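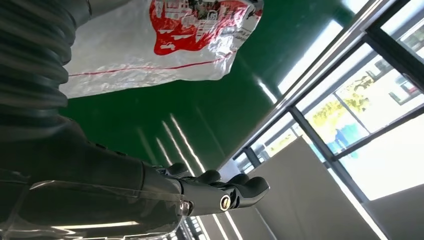

Gistlow's old mooring trots are coming up, and the cruising fleet is going on to pontoons

I've kept a boat at Gistlow long enough to have fallen in the creek at most states of the tide, so when word went round in February that the harbour was finally doing something about the trots I walked down to have a look for myself (and to get a bacon roll, let's be fair).

The news is this. The two upstream rows of fore-and-aft moorings are being lifted, chain and all, and a walk-ashore pontoon is going in along the Drondgate side. It will be 316 feet long with berths on both faces, and boats up to 26 feet can go on the inside, where it dries to soft mud. Fin keelers and anything bigger will have to lie outside. If you have bilge keels or a lifting keel you've suddenly got the pick of the place, which makes a nice change after years of being told our boats don't point.

Subira Nzioka, the harbour manager, was on the slip when I got there and very patient with my questions. The first section gets towed round on a spring tide, and the piles go in before that. She wants all boats off the two rows by the end of the month. Mine is on the second row, so that's me told.

"We've lost too many dinghies and had too many people rowing out in the dark," she said. "I'd like them to be able to step aboard with the shopping."

I can't argue with that. I lost a week's shopping off the end of the trot two summers ago and the tins are still down there.

Now, money. A pontoon berth on the inside will be 400 pounds a season on top of the usual harbour dues, and there's a one-off joining fee of 100 pounds, which is waived if you already hold a trot mooring. Outside berths haven't been priced yet. Water is included, but electricity will be on a card meter. I asked whether the cards would be the same ones they use at Drondgate and was told "probably", so don't throw your old ones away.

Not everybody is thrilled. Obinna Eze, who sails a gaffer with a very long bowsprit, reckons the inside berths are going to be a squeeze in a westerly, and he'd like to see the fairway dredged at the same time. I think he has a point. With the wind against the ebb you get a proper little chop off the point, and coming alongside under sail is going to sort out who has been practising. There's no dredging in the plan at the moment. The harbour says it'll survey the channel once the pontoon has settled and see what the mud does.

Adaeze Oyewole had a different worry. She keeps her boat at Gistlow because it's quiet, and she asked me if a pontoon means visitors. It does, a bit. The last two berths at the downstream end will be kept for visiting boats between Easter and the end of the season, two nights at most, no rafting. I was rather pleased about that because I like seeing what people turn up in! Last year we had a lovely old Lotari 23 in for one night, the one with the raised deck and the tabernacle mast, and half the creek found an excuse to row past it.

Fatima Wike at the sailing school is all for it, as you'd expect. Her adult beginners have been going out to their boats four at a time in an inflatable, and she says half the morning has gone before anyone's hoisted a sail. The school is taking the three berths nearest the bridge, and the Aksoy dinghies will move to the new hard beside them, so the junior racing should start a good bit nearer the shore than it did last summer. Bring a chair.

A few practical bits I picked up. Old mooring tackle belongs to the harbour, apart from pick-up buoys, which you can claim if your boat's name is on them. Kenta Miyazaki has put 3,000 pounds aside from the club's winter fund for new ladders and a proper tender rack, and he's after anyone who can weld. There'll be no parking on the slip while the pile barge is in, and the crane won't be available for lifting masts during that time either. Give the barge plenty of room if you're passing, as she'll have anchors out on both sides.

Berth forms are in the harbour office, in the tray by the tide tables. The office is open until 4pm. Put your draught down properly, please, with the keel up and with it down, as Subira says she's already had one form back that just said "not much".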